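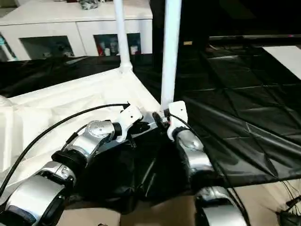 Trinidad Iglesias
Posted Friday, February 7, 2025 | Short Fiction: Form and Practice | Handout 4

Frame narration and the embedded tale

Reading for this unit: Carretero, "The Ferry Ledger" (course reader, 36 pages). Bring the reader to the seminar. Page references below are to the reader, where the story begins at 186.

1. Terms

Frame narrative: the outer level of narration, in which a teller is situated in a time and place.
Embedded narrative: a story told by a character or document inside the frame.
Narratee: the figure addressed within the text. Do not use this term interchangeably with "reader".
Metalepsis: a crossing between levels that the logic of the telling should prohibit, e.g. an embedded character who comments on the frame.

Level is a structural term and carries no judgement of importance. In most of the stories set this term the embedded narrative takes up more pages than its frame.

2. Structure of "The Ferry Ledger"

The outer narrator is a retired purser clearing an office at Dakbridge. She reads aloud from a ledger to a nephew who answers rarely and is not named. The ledger entries are in the voice of a previous purser, Brodance, and at first record only cargo and weather. By the third entry Brodance has begun to report conversations he could not have overheard.

Note the change of tense at p. 194. The entries move from past to present while the frame remains in past tense. Carretero does not mark the shift typographically, and the quotation marks around the entries disappear on the same page. From this point the attribution of individual sentences is disputed.

Two readings are defensible:

(a) The outer narrator has stopped reading and is inventing the entries. Evidence: the vocabulary of the later entries ("spendthrift", "a borrowed sort of quiet") matches her own in the opening pages.

(b) The ledger is authentic within the fiction and she has absorbed its diction before the story opens. Evidence: she says she has read it "most winters". Under this reading the opening pages are already contaminated by Brodance's style.

The nephew's question on the final page ("Does it say that?") is compatible with both. She does not answer it.

3. Comparison text

Mesura, "Salt Inventory", uses a similar device with a household list. The levels stay distinct throughout and the narratee is absent. Consider what is lost when there is no listener to interrupt.

4. Written work

Close analysis of one passage of around 10 lines, taken from p. 194 or later. Identify the narrative level of each sentence and state the textual grounds. Where the level cannot be settled, say so and explain which feature prevents it. Plot summary will not be credited.

Double spaced, 2 pages maximum. Cite by page and line. Secondary sources are not required; if used, they go in a works cited list outside the page limit.

Marked work will be returned in seminar. The same passage may be developed for the long essay due in June.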